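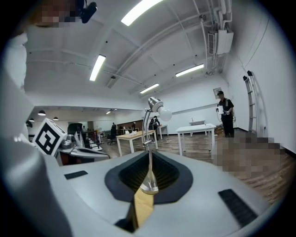 Fig. 3. Desk lamp with thin curved arm, lamp head pointing to the right.

4. Setting up lamps and plug-in lights

This section covers adding table, desk and floor lamps to your Trendalano home lighting set. Ceiling fittings are dealt with in section 5. You need a working Vano hub before you start. If the hub light is still flashing amber, go back to section 2 and finish that first.

What you need

One Trendalano plug adaptor for each lamp
The Mudatetti app, installed and signed in
A lamp with its own switch, in good repair
The set-up card from the adaptor box

Caution: Do not use the adaptor with a lamp that has a damaged lead, a cracked plug or a loose bulb holder. Switch off at the wall and unplug the lamp before you change a bulb.

4.1 Choosing where the lamp will go

Decide on the place before you pair the adaptor. The app asks for a room name, and the timers work by room.

1. Stand the lamp on a flat surface where it cannot be knocked over.
2. Check that the lead reaches the socket without being stretched. Do not run it under a rug or behind a radiator.
3. Keep the bulb well away from curtains, bedding and paper. If the lamp maker gives a smallest safe distance, follow it.
4. For a reading or writing lamp, place it on the side opposite the hand you write with, so your hand does not throw a shadow over the page.
5. Turn the lamp head so that the bulb cannot be seen directly from your chair.

Note: Thick walls cut down the signal. If the lamp is in a different room from the hub, leave the door open for the first pairing. It can be shut afterwards.

4.2 Pairing the adaptor

1. Plug the adaptor into the wall socket. Do not plug the lamp in yet.
2. Switch on at the wall. The ring on the adaptor shows white.
3. Open the Mudatetti app and choose Add, then Plug.
4. Hold the button on the adaptor for three seconds and let go. The ring starts to flash.
5. Type in the code from the set-up card. Capital letters matter.
6. Wait for the ring to turn green. It can take nearly 70 seconds on the first adaptor, and less on any you add later.
7. Give the lamp a name and pick its room.
8. Switch off at the wall, plug the lamp into the adaptor and switch on again.
9. Set the lamp's own switch to on and leave it there.

From now on, use the app or the wall remote. If someone turns the lamp off at its own switch, the app will go on showing it as ready but it will not light. This is the most common reason for calls to our help line.

If the ring turns red, the code was wrong or the hub was out of reach. Hold the button until the ring goes out, then start again from step 3.

4.3 Dimming

The standard adaptor only switches on and off. For dimming you need the Wei adaptor, sold separately, and a bulb marked as dimmable.

1. Pair the Wei adaptor as in 4.2.
2. In the app, open the lamp and choose Dimming.
3. Move the slider down slowly until the light begins to flicker, then back up until it is steady.
4. Press Save as lowest. The lamp will not go below this level.

Do this again whenever you fit a different bulb. Touch lamps and lamps with a built-in dimmer should not be used with the Wei adaptor - they may buzz or fail to come on.

4.4 Setting a timer

1. Open the room and choose Timers.
2. Set an on time and an off time.
3. Choose the days it should run.
4. Press Save. A small clock appears beside the lamp's name.

To have the lamp fade out at bedtime, choose Slow off and enter 900 in the box. The figure is in seconds, so this gives you a quarter of an hour. Slow off works with the Wei adaptor only.

Timers are kept in the hub and will run when the internet is down. After a power cut they wait until the hub has found the right time again.

4.5 Removing a lamp

1. Open the lamp in the app and choose Remove.
2. Wait for the ring to go white.
3. Switch off at the wall and unplug the lamp and the adaptor.

Any timers for that lamp are deleted too. The adaptor can then be paired again with another lamp or another hub.

Section 4 revised 2024-03-22 by Hoi-yan Tu. Changes: new wording in 4.2 step 9, Slow off added to 4.4.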